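Thin wire hangers — keep or toss? And what to do with the basket

Asked in: Closets & Laundry
108 views, 2 answers

Redoing the hall closet this month and stuck on something dumb. I have a huge pile of those thin coated wire hangers, light blue, dry cleaner type. Shirts get pointy shoulders, sweaters slide off. But they take up no room at all and the rod is short.

Also have a brown woven basket, twisted cord, braided rim. Want to use it for either the spare hangers or scarves and hats on the shelf. Pics of a hanger and the basket:

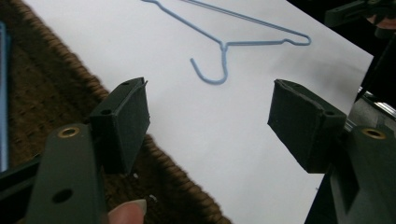
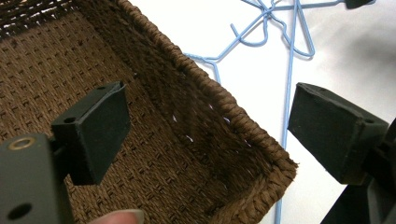 So two questions I guess. Are wire ones ok for anything long term or should I just get rid of them all? Looked at the slim Ernico ones but I'd need a lot and don't want to spend on it if I only need them for the heavy stuff.

And for the basket, hangers or scarves? Worried hooks will catch in the weave and pull it apart. It was a present so would like to not wreck it. Closet is small, one rod, one shelf above, door opens inward so nothing can go on the floor on the left side.

Renting btw so no drilling.

Thanks in advance, want this done before February is over.

Answer 1 (accepted)

Went through this with a closet about that size. Short version — keep a few, lose the rest.

Wire is fine for light cotton shirts, thin blouses, kids stuff. Not fine for knits, coats, anything with a shaped shoulder. Knits should be folded anyway, even good hangers stretch them. So you probably need a lot less Ernicos than you think. Count the coats and jackets, buy that many, stop there.

Check the coating before you hang anything white. Look at the twisted part under the hook, thats where it usually goes first. If you see bare metal or it feels rough, out it goes. Rust marks on a collar are a pain to get rid of, I lost a good shirt that way.

Getting rid of them: ask your cleaner first. Mine takes them back if they're not bent, just tie them in a bundle with all the hooks facing the same way. Don't put them in the curbside bin unless your town says ok, a lot of places don't want them because they tangle in the sorting equipment. Scrap metal drop-off works too.

Basket = scarves. Hooks WILL snag in a woven basket, maybe not the first time but every time you pull one out the rest come with it. Spares can go on the far end of the rod, all nested together, they take up like 2 inches.

If you're worried about wool snagging on the cord, line it with an old pillowcase. Fold the open end over the rim, done. Washes easy too.

Answer 2

I'd toss all of them. had maybe 500 in my moms house when we cleared it, bags and bags, never again. We bought the wood ones at Horkberg and they've held up fine, bit thick tho so if your rod is short maybe not.

For the basket dont put it up high if its deep, you'll forget what's in there. Mine is by the door with gloves in it.

Comments on Answer 2

Wood is nice but the person said short rod. You'd fit half as many.

yeah I said maybe not

Reply from asker

Ok going with scarves in the basket and the pillowcase idea, hadn't thought of that. Called the cleaner (Babalola, if anyone's near there) and they do take them back, before noon only for some reason. Keeping a handful for summer shirts. Still need to figure out the coats — theres four that weigh a ton and the rod already sags in the middle. Might post that separately.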